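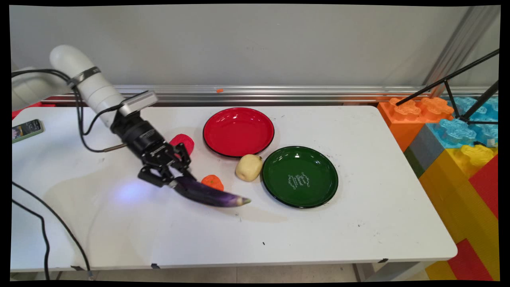 Fig. 1 Gripper holding the eggplant on the white table

Moths of the Stakmont reed beds: project report

Stakmont is a small wetland reserve, and before we started we had no idea how much flies over it after dark! Our group ran a light trap at two spots, one in the reeds and one beside the old willow hedge, from April until the end of term. Every moth was identified, written down and let go before breakfast – the best part of the job, even at 5 am.

We recorded 291 moths of 71 species. The hedge did far better than the reeds, with 222 of the total, mostly Hebrew characters and common quakers early on (they really do love sallow catkins). Wainscots only turned up in the reeds, and we got quite good at telling them apart.

Wind mattered more than we expected. On breezy nights the reed trap, which stands around 700 metres from the nearest shelter, was often empty, while the hedge still gave us a handful.

Next year we would love to add a third trap on the Zirau side, where the bog myrtle grows, and keep going into autumn for the sallows.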